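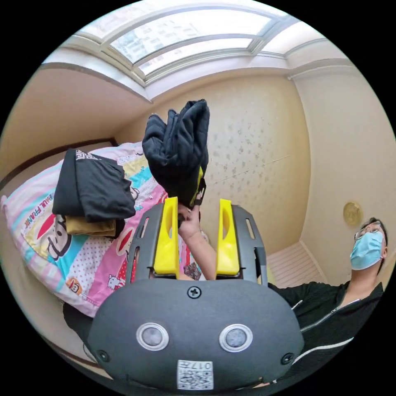
Grukine, 06/11/2019

I own 19 black garments and could not, under oath, tell you which is which. They come out of the dryer looking like one large animal. Every spring I promise myself a color, and every fall I come home with another black jacket.

This year I decided to own less of everything, a plan I arrived at by reading a book, which I then had to find a place for. The book wants you to empty each closet onto the bed. It doesn't mention where you sleep that night. I slept on the couch, under a coat.

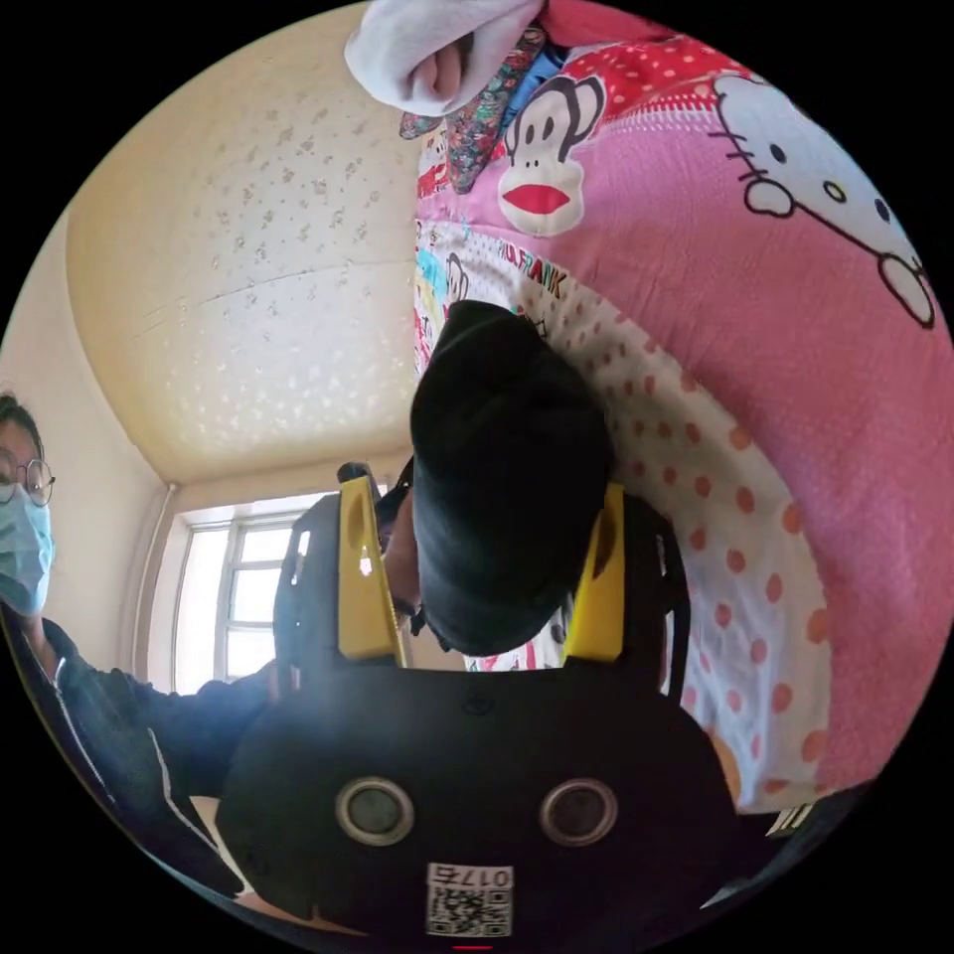 The maybe pile

The keep pile was small and the donate pile was smaller. The maybe pile had its own weather. In it were 2 ski jackets (I don't ski), a dress shirt from my years at Hegde, and a pair of pants I last buttoned in August of a year I'd rather not name.

My rule was that anything I hadn't worn in 18 months had to go. Then I remembered that funerals don't keep to a schedule, and the suit went back on its hanger.

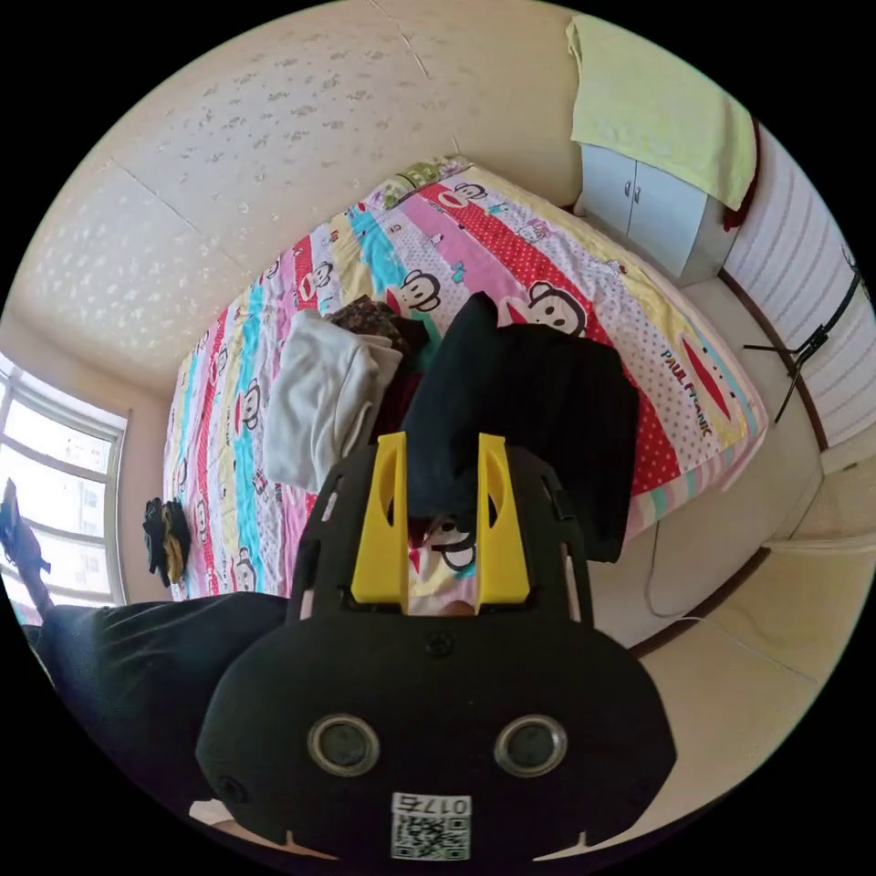

What left the house

One bag, up to 8 pounds if you count the shoes. I drove it to the Sketimis thrift store, where the man at the counter looked inside and asked if I was sure. I don't think he meant it kindly.

While I was there I looked at the rack by the door – only looked – and found a rain shell in my size with a zipper that worked.
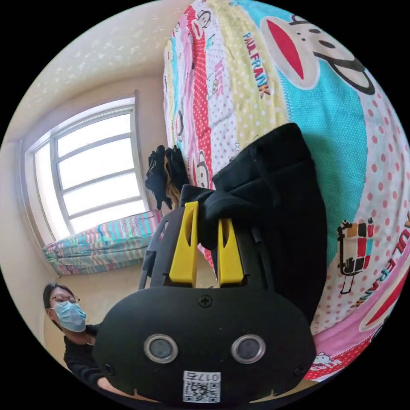

It cost less than lunch. It's also black, although in strong daylight I'd argue for navy. The book is going to the same store next week, along with the receipt I've been using as a bookmark.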